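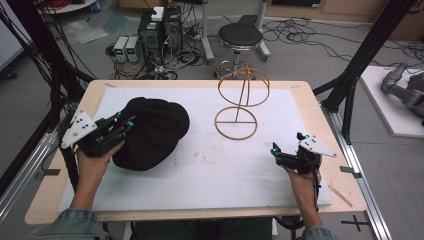

Ticket 634: Label printer drops offline after sleep, jobs stuck in queue
Posted in: Support > Printing > Shared devices
Opened by Visitación Salcedo, Ladefoged front office, Sunday 7:40 a.m.

Status: Closed, workaround in place

Reported problem

The Meltlow label printer at the packing counter stops accepting jobs once it has been idle for a while. The panel still shows READY. Jobs sent from either counter PC sit in the queue marked "Printing" and never finish. Power cycling the printer clears it until the next idle period. Started in August, after the network closet was rewired.

Environment

Printer: Meltlow, firmware as shipped, network connection
Print server: Lirkalthorpe, one queue, shared to both counter PCs
Switch: Clilomar, port 2
Driver: vendor driver, bidirectional support on

Log

7:55 Asked the user to leave the printer in the failed state. Ping from the server: no reply. Ping from the counter PC: no reply. Link light on the switch port is on, amber.

8:10 Printed the configuration page from the panel. Address is in the DHCP range, ending in 29. The server queue points at the same address, so the queue isn't aimed at an old lease.

8:20 Checked the DHCP table. Lease is valid and no other device holds the address. Ruled out a conflict.

8:35 Swapped the patch cable for a known good one. Link came up, printer answered ping, three stuck jobs printed. Left it idle. Failed again before 9:30 with the new cable. Original cable put back.

9:45 Looked at the switch port counters. Over 1919 link state changes logged on port 2. The other ports show single digits. The port has energy-saving mode turned on, as do all ports on this switch. The Meltlow has its own sleep setting, also on.

10:05 Turned off energy-saving mode on port 2 only. Printer sleep left on. Idle test started.

11:30 Ping good from both PCs. Test label printed on the first try. Counter unchanged from 10:05.

11:40 Turned energy saving back on to confirm. Printer stopped answering 25 minutes after the last job. Turned it off again, reseated the link, printer answered.

12:20 User reports a second symptom: the first label after idle comes out blank. Same result from the panel with the network cable pulled, so it is separate from the link fault. Ran media calibration. The next label from idle printed correctly. Gap sensor had been set to continuous stock; changed to die-cut.

Cause

The port and the printer did not agree on when to wake the link. Before the rewiring the printer was on an unmanaged switch with no energy-saving feature, which fits the August start.

Changes made

Port 2: energy-saving mode off, configuration saved to startup.
Address: reserved in DHCP, ending in 29.
Queue: bidirectional support off. The status it returned was stale and kept showing READY.
Printer: media type set to die-cut, calibrated.

Still open

Firmware update not applied. The release notes don't mention link or sleep behavior, and the counter needs the printer all week. If the fault comes back, send the port counters with the ticket before power cycling anything, and note the time of the last good label.

Follow-up from V. Salcedo: Printed all morning, left it through lunch, printed again. No blank label. OK to close.

Contact the Ladefoged help desk | Copyright Ladefoged | Back to top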